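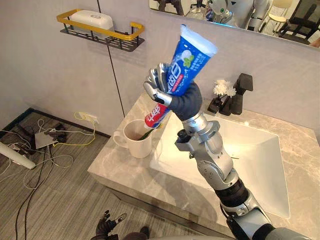

Figure 1. Handling a tube at the bathroom counter.

Section 9. Household Chores: Bathroom Counter

The Stokex routine library supports counter tidying under supervision. It does not replace a person for this chore. In the Norport trials, 371 counter tasks were attempted in May, and 37 required an operator to step in.

9.1 Before starting

1. Remove razors, medicine and open containers from the counter.
2. Set arm speed to 40 percent or lower.
3. Select COUNTER, then TIDY. Confirm that the supervisor light is on.
4. Place one item at a time within reach of the hand.

Note: Soft tubes change shape when gripped. Use the Light grip setting and keep caps closed.

CAUTION: Keep hands clear of the wrist and elbow joints while a routine is running.

9.2 Bags and other thin plastic

1. Select SOFT ITEM before presenting a bag.
2. Approve each grip on the tablet.
3. If a bag gathers against the wrist, press HOLD and clear it by hand.
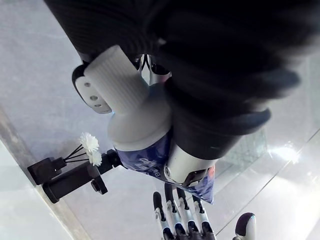
Figure 2. Blue plastic bag at the wrist.

Bags remain among the least dependable items in the library. Unsupervised use is not approved. Wiping the sink, sorting small items and tying bags are not available in this release.

9.3 Ending the routine

1. Press FINISH. Wait for the hand to open fully.
2. Check that the fingers are clear of furniture and the floor before moving the base.
3. Enter the result in the chore log, including any step completed by a person.

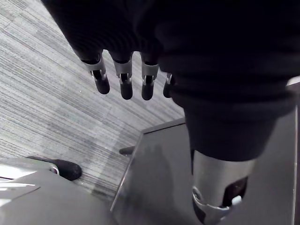

Mulugeta Birhane writes in reply to this section that a chore should be logged as complete only when no person has touched the item, and that by this rule bag handling should be listed as "not yet supported." The Kouris edition of the log will carry a separate column for assisted tasks. Until it is issued, mark such tasks with the letter A.

9.4 Faults during a chore

CAUTION: Do not pull an item from a closed hand. Press HOLD, then RELEASE.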